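Fall walk-through checklist, Plovley Community Hall
Checked by me, Noreen Tanoli, 18/09/2022

Hi all! Same list as last time, with my notes typed up under each item because my handwriting got complaints (fair enough, Costel). OK means OK. Anything marked FIX needs a name next to it, and if I've put yours down without asking, well, come find me.

1. Front doors open fully and close on their own
OK. The left one still squeaks. I put a bit of oil on the hinge and it squeaks in a lower key now.

2. Exit signs lit
FIX. The one by the coat rack is out. I pushed the test button and got nothing, so I think it's the battery and not the bulb. Relu Anghel has the Idusik catalog and is ordering one.

3. Fire extinguishers in place, pin in, needle in the green
OK. Kitchen, hallway and stage all fine. Please stop hanging aprons on the kitchen one!

4. Exit routes clear
FIX. Stacked chairs behind the stage door again. I moved them and my back would like a word with whoever put them there. We need 40 inches clear, so measure it if you're not sure.

5. Tables steady, legs locked, no sharp edges
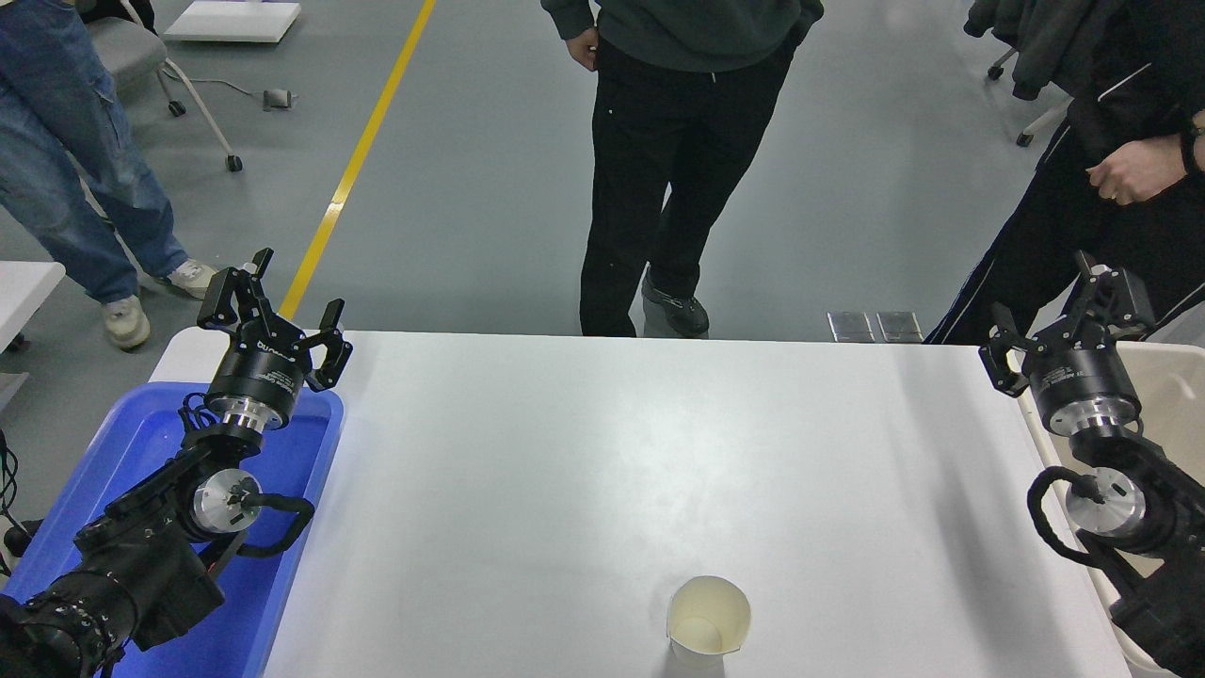

OK mostly. I leaned on every one with my full weight, which I recommend as a method. One of the old folding ones from Istemville has a leg lock that slips, so I've taped a note on it and stood it in the closet. Don't use it for the November supper, however short we are.

6. Floor: no lifted edges, no slick spots
FIX. The strip between the hall and the kitchen is up at one corner and I caught my toe on it twice. Nazanin Safavi says she has the right screws in her garage. Yay, Nazanin.

7. Outlets and extension cords
OK, with a grumble. No cracked plates, nothing warm to the touch. I threw out one cord with a split near the plug. If it was yours, sorry, but no. 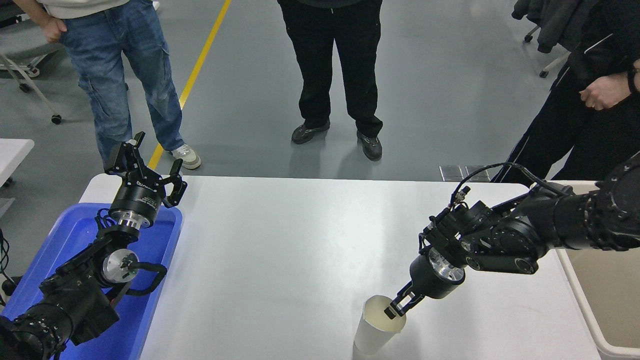

8. Hot water at the sinks
OK in the kitchen, 100 degrees after a minute of running. The restroom took forever and I gave up waiting, so I'll try that one again when I have more patience.

9. First aid kit
FIX. Out of burn gel and down to the silly tiny bandages. The budget is 14 dollars, which should do it.

10. Occupancy sign posted
OK. Still says 400 for the main hall, still hanging crooked.

Next check is Cornel Gavrilă's turn. The clipboard is in the top drawer under the stapler, and the flashlight needs batteries.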